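Holleo Laundry Folding Collection: Data Card

Summary

The Holleo collection documents the folding of everyday household laundry on a tabletop. It contains 1446 recordings of shirts, towels and small cloths. The collection is maintained by Agustina Sepúlveda and Marcelino Batista at Jisia.

Contents

Items are drawn from a stock of 80 washable articles in plain colors. Each recording concerns one main article. Other laundry may remain on the table, either folded or in a basket.

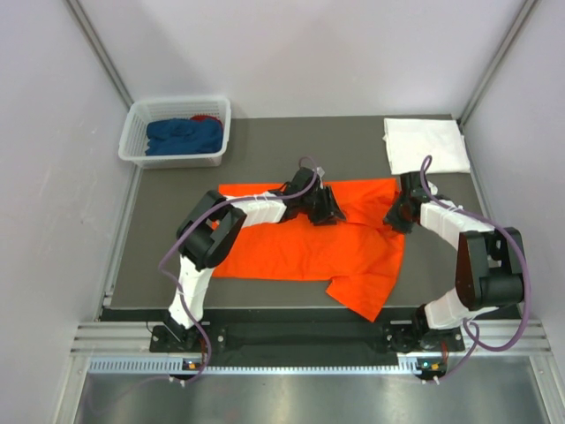 Figure 1. Orange garment on the table, with a basket at upper left and a folded white towel at upper right.

Folding Guidelines

Garments are laid out near the center of the table. Sleeves are turned in before the body is folded. Towels are folded in half, then in half again. Articles waiting their turn stay in the basket and do not need to be sorted. 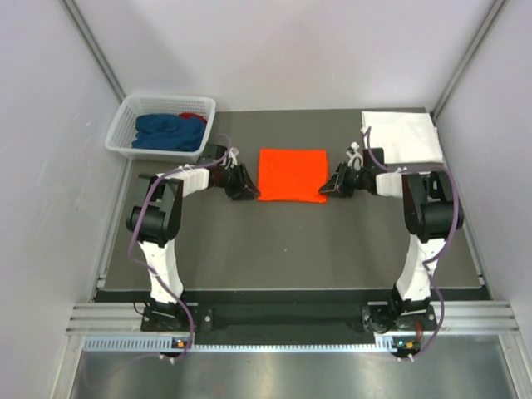

A fold is accepted when the edges are straight and no large wrinkles remain on the upper face. Small differences between layers are permitted. Reviewers assign each result a grade from 1 to 4, and disagreements are settled by a second review.

Known Limitations

Patterned fabrics are not included. Knitwear accounts for around 20 recordings and should not be evaluated separately. Fitted sheets are planned for the February release.

Contact

Corrections to labels should be sent to the Plerton office, attention Marcelino Batista.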